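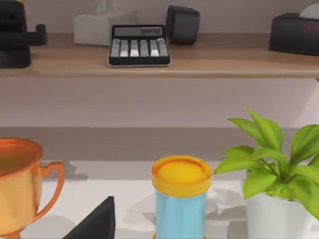

Mayuree Nakpan écrit que le plus difficile, quand on prépare des exemples pour un bras qui apprend à ranger un bureau, c'est de s'arrêter à temps. Elle avait fait 178 démonstrations de la même tâche avant de regarder les premières, et toutes commençaient avec la main au même endroit. Le modèle savait très bien partir de cet endroit et de nul autre. « J'aurais dû regarder après 13 », ajoute-t-elle.

Je garde sa remarque en tête de page, car elle contient déjà la moitié de mes conseils. Les autres viennent de mon atelier et de quelques lettres de lecteurs. Le français n'est pas ma première langue, je demande donc un peu de patience pour les tournures.

Avant d'enregistrer

Écrivez la consigne avant de placer les objets. Une consigne utile tient en une ligne : « prendre la calculatrice sur l'étagère et la poser sur la table ». Si vous devez ajouter une deuxième phrase pour expliquer où, la tâche est encore trop large et il vaut mieux la couper en deux.

Dans une scène simulée, il est très facile de tout déplacer, et on oublie de le faire. Changez la place des objets entre deux essais, aussi celle des objets qui ne servent pas. Une plante ou un réveil que la main ne touche jamais peut devenir un repère pour le modèle, et le jour où il n'est plus là, le bras hésite.

Laissez des objets gênants. Une boîte de mouchoirs derrière la calculatrice oblige à approcher autrement, et c'est cette approche qu'on veut enseigner. Mon premier lot, que j'avais appelé Pirkow, ne contenait que des objets bien séparés sur une surface nue. Il était agréable à regarder et m'a peu servi.

Vérifiez ce que voit chaque caméra dans la position de départ. Un objet coupé par le bord de la vue peut rester, à condition que la tâche ne porte pas sur lui. Si la consigne le nomme, reculez la caméra ou choisissez un autre objet.

Pendant les démonstrations

Allez à vitesse régulière. Quand on cherche la bonne commande au clavier, le bras reste immobile, et ces secondes sont apprises comme le reste. Si vous avez besoin de réfléchir, mettez la simulation en pause, ou recommencez l'essai.

Soixante essais par séance me suffisent. Au-delà, mes gestes deviennent paresseux : je ferme la pince trop tôt, je pose les choses de travers. Aldo Ferraro m'a écrit qu'il monte à 100 sans difficulté avec une manette. Je travaille avec une souris et je ne le suivrai pas sur ce point.

Pour les étagères, approchez par l'avant et un peu par le haut, puis reculez tout droit avant de descendre. J'ai longtemps fait le mouvement en diagonale, parce que c'est plus court, et la pince accrochait le bord une fois sur deux.

Pour une anse, comme celle d'une coupe, décidez une fois pour toutes si on saisit l'anse ou le bord. Les deux sont possibles. Mélangés sans règle dans un petit lot, ils donnent parfois une main qui vise entre les deux et se referme sur rien. Si vous voulez garder les deux prises, mentionnez-les dans la consigne.

Les objets hauts à couvercle se prennent par le corps. Dans mon simulateur, couvercle et corps sont deux pièces, et une prise trop haute les sépare. Regardez comment le vôtre est construit.

Les essais ratés

Ne les effacez pas tout de suite. Je les mets dans un dossier à part, avec un mot pour la cause : glissé, tombé, mauvais objet, trop long. Après quelques séances, on voit quel mot revient. Chez moi c'était « glissé », et le frottement de la pince était mal réglé depuis le mois d'août.

Un essai où l'objet glisse et où l'on se rattrape proprement mérite d'être gardé avec les bons. Le modèle apprendra aussi à se rattraper. En revanche, un essai réussi par hasard, l'objet poussé du coude jusqu'à sa place, va dans le dossier des ratés.

Ranger les fichiers

Un dossier par tâche, la consigne dans un fichier texte à côté, et le numéro de la version du simulateur. J'ai perdu un lot entier, Mareo, pour avoir mis à jour le simulateur au milieu : les objets n'avaient plus le même poids et je ne savais plus où passait la frontière.

Rejouez quelques essais au hasard le lendemain. On voit des choses qu'on ne voyait pas le soir.

Mettez de côté, dès le début, des dispositions que vous n'utiliserez jamais pour l'apprentissage. Elles serviront pour l'évaluation. Kieran Conneely conseille de les faire préparer par une autre personne, qui ne connaît pas vos habitudes ; chez moi c'est ma fille, et elle place tout beaucoup trop près du bord.

Page revue le 03/02/2023. J'ai corrigé le passage sur les couvercles.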